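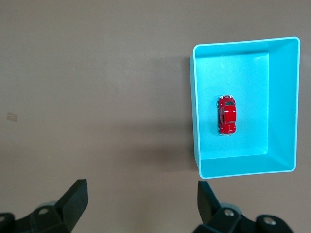
A shallow plastic tray on a gray-brown tabletop.

Bring Back the Shared Lunch Table

5/5/23

The town library in Trarbridge is getting new furniture in June. The plan, which anyone can read at the front desk, takes out the six long tables on the ground floor and puts in 56 single seats, each with its own small desk, lamp and side panel. I think this is a mistake, and I think it is the same mistake that offices, schools and cafes have been making for years.

I understand the case for it. People like their own space. The library ran a survey over the winter, and 70 percent of those who answered said they would pick a private seat over a shared one. I would probably have checked the same box. If you ask a person whether they want to sit next to a stranger, most will say no.

But a survey like that asks what each of us wants when we picture ourselves alone. It doesn't ask what kind of room we end up with. A long table can hold a student with three open books, a man doing his taxes and a mother with two kids and a puzzle, and they all have to make a little room for each other. They slide a coat over. They ask whether a chair is taken. None of this amounts to friendship, and most of the time it doesn't lead to a conversation. It is still practice at living near other people, and we get less of it every year.

I worked for a long time in an office in Flesmont that had one big lunch table. It was scratched and too low, and on busy days you waited for a place. I learned more about the company there than I did in any meeting. When we moved buildings, the table was replaced with bar stools along a window. The view was nice. Within a few months most of us were eating at our desks, me included.

There is a cost argument too. The new seats come from Hasero, and the order is large enough that the library has put off fixing the back stairs. The old tables are ugly but sound. Sand them, put a fresh finish on them, buy better chairs, and the money left over would go a long way on those stairs.

Some people really do need a quiet spot with a wall beside it. I don't want to take that from them. Put a row of single seats upstairs, where it is already quiet, and keep the ground floor for tables. Kováčik, the bakery across the street, does something close to this. It has one table down the middle and a few small ones at the back, and the middle one fills up first on Saturday mornings.

The noise complaint is harder to answer. Shared tables are louder, and the library has had 84 complaints about noise since last summer. I would like to know how many came from the ground floor, because the plan doesn't say. A sign and a staff member willing to walk over might take care of a good part of it.

Comments on the plan are open until the end of the month. There is a paper form at the front desk and a box to put it in. I have filled mine out, and I did it at one of the long tables.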